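# Taking panels off and putting them back: notes for the home workshop

Last revised June 16, 2018

Most appliance repairs are ninety percent disassembly. The failed part is often cheap and easy to swap. The damage happens on the way in, when a tab snaps, or on the way out, when a screw goes into the wrong hole. The notes below apply to washers, dryers, dehumidifiers and small refrigerators.

## Before you start

Unplug the machine. Switching it off at the front is not enough. On anything with a motor-run capacitor or a microwave transformer, read the service sheet for the discharge procedure and do not improvise.

Shut off the water and drain the hoses into a shallow pan. Keep the pan under the connection until the hose is fully clear of the cabinet. Clear the floor for a full step in every direction, and sweep it. A dropped clip is easy to find on a clean floor and nearly impossible to find among sawdust.

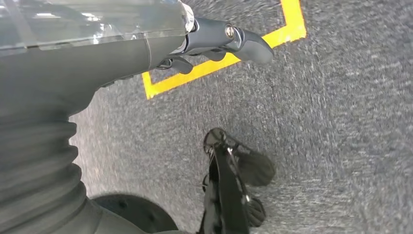
Lay out three containers for fasteners: one for the outer cabinet, one for brackets, one for anything that came off the motor or pump. Egg cartons work. Magnetic dishes work better for steel screws, but stainless ones will not always hold. Label each container with masking tape and a pencil, as marker ink comes off when it meets oil.

## Plastic panels

Molded panels are held by screws, by tabs, or by both. Remove every screw first. Look under stickers, rubber feet and filter doors. If a panel flexes everywhere except at one point, there is a fastener at that point.

For tabs, use a nylon pry tool. The flat one in the Urkimetti trim set is thin enough for most seams. A screwdriver leaves a dent that stays. Start at a corner, lift a little, then move along the seam – do not open one end fully while the other is still latched. Cold plastic cracks more easily. In February an unheated garage is a poor place for this work, so bring the part indoors overnight first.

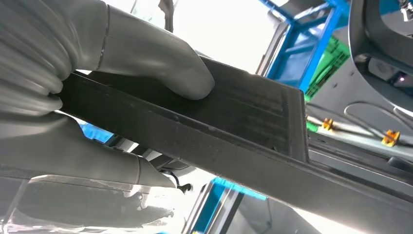
*Support a long panel from both faces when you lift it.*

Wash panels in lukewarm water with a little dish soap. Avoid acetone and lacquer thinner, which attack many plastics. Dry with a lint-free cloth and leave the part flat until the screw bosses are free of water. Blind holes hold more than you expect.

Stripped plastic screw holes can usually be saved. Go up one screw size if the boss has enough wall, or fill the hole with two-part epoxy, let it cure for a full day and drill a new pilot. Custik thread inserts are neater but need a soldering iron and a steady hand.

## Fasteners and torque

Start every screw by hand. Turn it backward until it drops into the existing thread, then forward. If it resists in the first two turns, take it out and try again. Use the lowest clutch setting on a cordless driver, or leave the driver in the drawer.

Thread locker goes on metal-to-metal joints only. It can craze plastic.

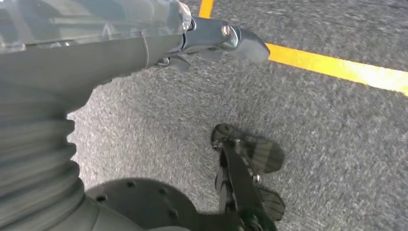
Photo: Briltinov Workshop Pages

Bolts that hold a moving part should be checked again after the machine has run for a while. Put a line of paint across the head and onto the part next to it. If the line is broken at the next check, the bolt has moved.

## Sheet metal

Cut edges are sharp even when they look rolled. Wear gloves with a coated palm. Carry a large flat piece on edge and set it down lengthwise, with no overhang past the bench.

Galvanized steel should be cleaned with mild detergent. Acid cleaners, vinegar included, strip the zinc. White powder on the surface is zinc corrosion and comes off with a nylon brush. Red rust means the coating is gone in that spot – sand it lightly and cover it with a zinc-rich primer.

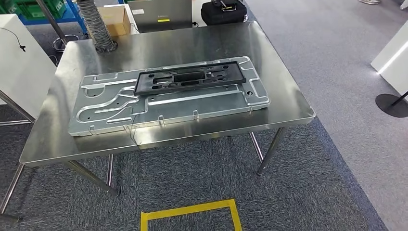
To flatten a bent flange, clamp it between two strips of hardwood and tighten slowly. Hammering stretches the metal and leaves a wave. For smoothing a nick, start with 100 grit on a block and stop as soon as a fingernail no longer catches.

Work surfaces matter too. A steel bench top scratches painted parts, so lay down an old towel or a Picard bench mat. Shake the mat out between jobs, as one trapped metal chip will mark everything set on it.

## Reassembly

Work through the containers in reverse order. Check that no wire is trapped behind a panel before closing it. Fit all screws loosely, square up the cabinet, then tighten them in a diagonal pattern. Reconnect the water and check the fittings before you push the machine back against the wall.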